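**Ticket 2638 – wrong jeans in returned laundry bag**
Status: open
Location: Drultby guest house, room 42
Logged by: Melquiades Ponce

Guest reports that the bag back from the Bolla wash service had one pair of jeans in it that isn't hers. Everything else on her slip was there. Her own pair is missing – light blue, plain back pockets, no trim.

**Check 1, 3 pm.** Went through the bag with the guest and compared it to the slip. The slip says "jeans, lt blue, 1" and nothing more, so it fits either pair. No name tape inside the waistband.
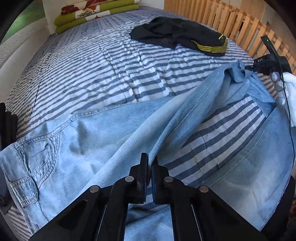 Bolla sorts denim by color and size, and both pairs would have gone in the same bin. I called their desk and gave them what would help match the stray pair to another slip. It's a pale, faded blue with curved double stitching on the back pocket, and there's a belt loop with small sparkling studs on it. They are checking slips from the same load, up to 40 bags.

**Check 2.** Asked on our side. Room 3 also sent denim out this week, but their bag came back correct.

**Next steps**
- Hold the stray pair at the front desk, tagged with this ticket number.
- Bolla to call back by 6 pm.
- Add a "details" line to the laundry slip – sent to Neagu for the next print run.

Guest is fine to wait until tomorrow morning.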